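Minutes of the Demonstration Work Meeting, Lomum Bathroom Tasks
January 2026 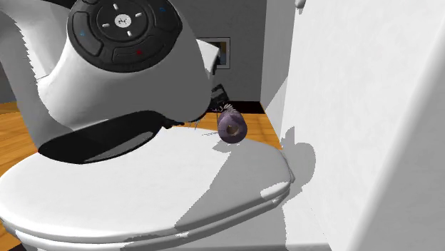
Category: Teleoperation / Simulated home tasks

Present: Beatriz Magalhães (chair), Refilwe Moodley (operator lead, also taking the minutes), two operators from the Jukwood office, one engineer from Leitão by telephone for items 3 and 4.

Apologies: the scene modeling group sent a written note, which is read under item 3.

1. Minutes of the last meeting

The minutes were accepted with one correction. In the paragraph on the kitchen drawer it was written that the operators "refused" the new start pose. The operators wish it to be written that they asked for the old one to be kept until the new one is tested. The correction is made.

2. Progress on the toilet paper task

Beatriz reported that the plan for the bathroom set is 2,000 accepted demonstrations over all tasks, and that the paper roll task is the one which is most behind. She asked Refilwe to explain where the operators lose the time.

Refilwe showed a view from the simulator with the gripper over the closed toilet lid and the roll lying on its side at the far right of the lid, close to the white partition. She said that this start position is the one the operators like the least. When the roll is so near to the partition, the operator must come down from the left, and the wide lower part of the gripper housing hides the place where the contact will happen. Many operators then move the hand too far and touch the partition, and the episode is rejected.

One of the operators said that the shadow of the gripper on the lid is a help for judging the height. He has learned to watch the shadow more than the gripper itself. The other operator does the opposite and finds the shadow confusing, for it is broad and very dark. There was some discussion on this and no agreement. Beatriz said that both ways are permitted, as long as the movement is smooth and the operator does not stop in the air for a long time.

It was asked if the roll can be moved to the middle of the lid for all episodes. Beatriz answered no. The positions must be varied, also with the difficult ones, or the learned policy will know only the easy case. But she agreed that the share of rolls near the partition can be made smaller in the first weeks, when the new operators are still learning.

Decided: new operators record 14 practice episodes with the roll away from the partition before they receive the mixed positions. Practice episodes are kept in a separate folder and are not delivered.

3. Quality of the scene

The note from the scene modeling group was read. They have received the comments on the roll, which has a fringe of pale fibers standing up along its top, and on the jagged outlines of the gripper and the lid. They ask which of the two is more urgent.

The engineer from Leitão said that for his training the jagged outlines are not important at the present image size. The fringe he would prefer to keep on part of the rolls, as a variation in the look. Refilwe reminded that the operators close the gripper by what they see, and if the edge of the roll is fuzzy they cannot say exactly where the surface begins. She proposed to have a clean roll as the standard and the fuzzy roll as one of the variants. This was accepted by everyone.

The thin dark strands by the gripper were also discussed. In fast movements they distract the operator. The engineer will check if they can be hidden in the operator view only, and stay in the recorded view. He could not promise it today.

The floor, the wall picture and the small black object behind the roll stay as they are. A question whether the black object should be counted as an obstacle was postponed.

4. Remote control and delay

Operators who connect through Ovlow continue to report a delay in the afternoon. The hand controller moves first and the gripper comes after, so the operator corrects two times and the path gets a small wave in it. Such waves are visible in the recorded paths and the reviewer at Leitão has sent back 5 episodes for this cause.

The engineer asked that the operator stops the session when the delay is noticed, and does not try to compensate with slower hands. Slow demonstrations are a problem of their own. Refilwe agreed, but she wants the lost time not to be counted against the operators. Beatriz confirmed it.

5. Instructions for operators

The written instruction is to be changed in these points:

- Approach from the open side of the roll, with the gripper already at the right angle before going down.
- If the gripper touches the partition, end the episode at once. Do not pull back and continue.
- Let the hand rest for a moment on the controller before the recording is started.

Refilwe will write the new text and send it to both offices.

6. Any other business

The second chair at the Jukwood station is still broken. Beatriz will order one.

Actions

Refilwe Moodley: new instruction text; list of the rejected episodes with the roll near the partition.
Beatriz Magalhães: new shares for the start positions; chair.
Engineer, Leitão: strands in the operator view; answer on the black object.
Scene modeling group: clean roll as the standard.

The next meeting will be when the practice episodes of the new operators are reviewed, and at the latest in March.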